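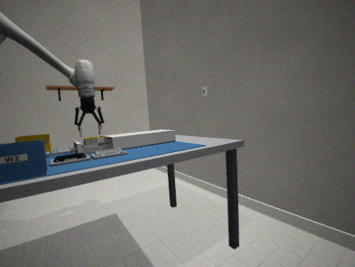
Norach's old laundry reopens as a repair hall, and I went for the free tea

2020-10-17

I've walked past the Temitz laundry on Holtel Street probably every day of my adult life, and until this week I had never been inside. It went up in 1948, it washed hotel sheets for most of its life, and then it sat there with its windows papered over while people argued about parking. Well, the doors are open again! The place is now a repair hall, where you bring in your broken toaster or your wobbly chair and somebody helps you fix it.

Bülent Yüksel runs it. He used to do appliance repairs out of his van, and he told me he got tired of working in the rain. "I wanted a roof and a kettle," he said, and he has both (the kettle was going the whole time I was there). He got the lease signed in August after a lot of back and forth with the town over the wiring, all of which had to be replaced.

You pay $6 for a visit and whatever the parts cost. If you come in every week, there's a season card for $70, and he says he's sold 118 of them, which is more than he printed, so the last people in line got a handwritten one. I got a handwritten one. It has a tea stain on it already, and that's my fault.

The street has been waiting for something like this. Tatlı, the bakery across the way, stayed open an hour late on the first night and sent over trays of sesame rings, and I saw neighbors I hadn't talked to since spring standing out on the sidewalk with their lamps and radios under their arms, keeping their distance and yelling across to each other. Inside it's by time slot only for now, so do call ahead. I didn't, and I waited in the drizzle for quite a while.

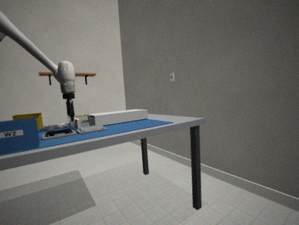 My own project was a desk lamp that has flickered since I bought it. Yareli Esquivel, who teaches the beginners, had me take the plug apart first, and then the switch, and the switch was the problem (a loose wire, five minutes' work, and I've put up with that thing for years). Her big rule is about small parts: every screw goes in a dish or a box the second it comes out. A little open one like the white-gray box on the long workbench is her idea of perfect, with no lid to fiddle with when your hands are full. I dropped two screws on the floor before I listened to her, and found one.

Sewing machines are next. Yareli wants to start a class for them before the winter, and she's looking for anyone who has an old one gathering dust, working or not. Bülent would also like a bike stand, but he says the bikes will have to wait until the back door is widened, and that needs another permit. Considering how long the wiring took, I wouldn't pump up your tires yet.

The hall is open afternoons and closes at seven. Go in by the side entrance, past the old loading dock, and bring your own mug if you want tea.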